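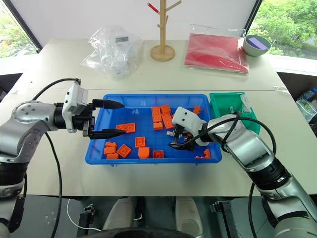 5.3 False grasp reports in the brick-sorting task

The success rates given in Section 5.1 rest on a signal that we no longer trust. Both arms report a grasp as complete when the fingers stop moving before they reach their fully closed position, and the controller passes that report straight to the log. Nothing in the chain checks what stopped them. In the tray task (Figure 4) the arms share a shallow blue tray of orange bricks, some of them lying close together and one flat piece tucked beneath a small stack, and there are several things in such a layout that can stop a finger. A brick is one. The tray itself is another, and so is a second brick wedged against the first. The log records all of these in the same way.

Figure 4. The two-arm brick task. The left gripper is open above a flat brick; the right gripper is closed down into the tray.

We came to this late. During a set of 60 trials run in May, Ruiz-Ortega noticed that the right arm had lifted, crossed to the drop point, opened and returned with nothing in its fingers at any stage. The trial was logged as a success. We then went back through the video of the whole set by hand and found 11 trials in which at least one reported grasp had no brick in it. The software raised no warning in any of them. The fault had presumably been present in our earlier work as well, but we did not keep video of those runs and cannot say how often it occurred.

The obvious explanation was a badly chosen threshold, and Ferreira spent some time adjusting it. A stricter setting removed most of the empty grasps. It also rejected a number of sound ones, above all on the low, flat pieces, where the fingers close on the narrow side and stop near the end of their travel. We do not regard this as a repair. A threshold that must be tuned to the shape of the brick assumes that the system knows which brick it is holding, and that was the question to begin with.

A second explanation, put forward by the supplier of the Cukik control package, was wear in the finger joints. We were asked to replace the fingers on both arms and did so. The next 30 trials showed the same fault. We report this mainly because the same advice is repeated in the package notes, with no data behind it that we could find.

The matter is more serious with two arms than with one. The Rastogi planner, which we use unchanged, lets one arm enter the other's half of the tray once a grasp there has been reported. It treats the report as proof that the first arm is about to leave. When the report is false because the fingers are pressed against the tray, the arm may pull upwards under load and come free suddenly, and the path it then follows is not the one the planner expects. We recorded two contacts between the grippers. Neither caused damage at the low speed used here - but low speed was our choice, made for other reasons, and the planner neither asks for it nor enforces it. We would not want to see the same logic run at full speed with a person reaching across the table.

Dunleavy has suggested a check by camera after each lift, with the second arm held back until the check is passed. In a short test this caught every empty grasp, though the test was too small to carry much weight, and each check made the cycle longer. It also moves the trust from one sensor to another. A brick hidden behind the gripper head is easily missed, and the check then calls a good grasp a bad one.

We have left the figures in Section 5.1 as they were logged and give the hand-checked figures beside them. Readers comparing our results with published ones should ask whether those were checked against video. In most of the papers we consulted, the text does not say.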